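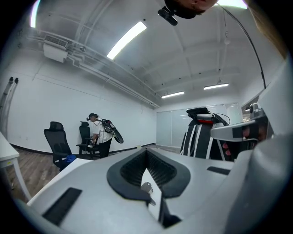
Planning the Room Before You Buy a Gripper Set

Workshop Tips / Equipment and Budget

Many people write to us after they spent all the money on the grippers and then see that the room is not ready. I made this mistake too, in my first year. So these are the tips I give now to anyone who plans a small place for hand-held gripper work.

Write the budget in two columns. First column is the tool itself. Second column is everything that touches the tool: cables, mounts, pads, chargers, a table. For our Clarkano pair the first column was 2545 dollars and the second was 2000. I did not expect the second number.

Buy 2 grippers if the work needs both hands. One gripper looks cheaper, but most jobs in a house, like folding or moving a chair, ask for the second hand very soon.

Ask for the weight before the price. The Clakura is a nice tool, but my wrist was tired after half an hour. If the seller allows it, hold it with your arm stretched out for as long as one real task takes.

Keep 100 dollars aside for small black pads, straps and screws. They wear out first, and the shop never has them on the day you need them.

Look at the ceiling. Even light is better than strong light. Switch on all the lamps in the evening, walk with the gripper in your hand and look for your own shadow on the table.

Measure the floor with the chairs in their places, and not with the room empty. Office chairs with wheels take more space than the drawing says.

If you wear a device on the back, try it together with the headset before you pay for both. We ordered a Dallia harness in June and had to change it for the Chae one — the strap was pressing the cable at the neck.

Ask also what a spare jaw costs and how many weeks it takes to arrive. Write the answer on the same paper as the budget.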